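Treloar Table Top, White

Product code: 715
Made by Forberg, sold through Dokbridge

The Treloar is a plain white table top for kitchens, workrooms and school canteens. It is sold without legs, so it can go on a frame you already have or on one of ours. The surface is the same on both faces, and the top can be turned over when one side gets worn.

Thickness is 26 mm. The edges are sealed at our Flillbridge workshop before packing. If you cut the top down yourself, seal the cut edge the same day with the tube supplied – water getting in at a bare edge is the usual cause of swelling.

Cleaning

Wipe down with warm water and washing-up liquid. Tomato, curry and beetroot should be wiped up within the hour. Don't use scouring powder or wire wool, as both will dull the finish and it can't be polished back. Hot pans need a trivet. Cold plates and bowls can go straight on the surface.

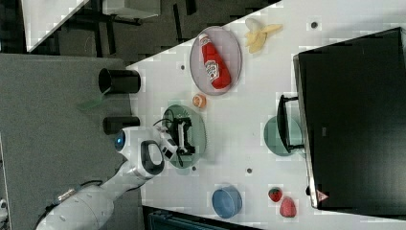
Merle Hollis: We've had two of these in the canteen since September and they wipe clean well enough, but the tube of sealant was dried up in one of the boxes. Dokbridge sent another after I rang. I'd still check yours before you start cutting.

Tubes from the latest batch have a new cap. If yours has gone hard, quote the product code and we will post a replacement free of charge.

Fitting

Allow 2 people for lifting. Lay the top face down on a blanket, centre the frame and mark the holes through the brackets. Drill pilot holes no deeper than 15 mm. Screws are not included with the top alone, but come with any Forberg frame.

Tops over the standard length need 3 cross rails under them. The long top will sag in the middle on an ordinary frame, and the guarantee doesn't cover that.

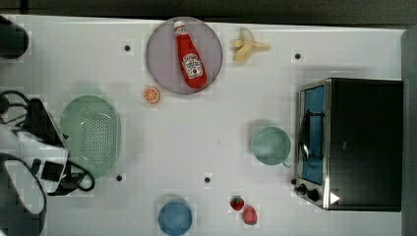
Light marks from cutlery and crockery will show at a low angle after a year or so of daily use. These are normal wear. Deep cuts can be filled with the white repair paste, sold separately – leave it overnight before sanding.

Delivery and returns

Tops go out flat, on a pallet, to the kerb only. Please check the corners before signing. Uncut tops can be returned in their packing; cut or drilled ones can't. For trade orders and odd sizes, ask for Aušra Vaher at the Flillbridge office.

Page updated 8 February 2023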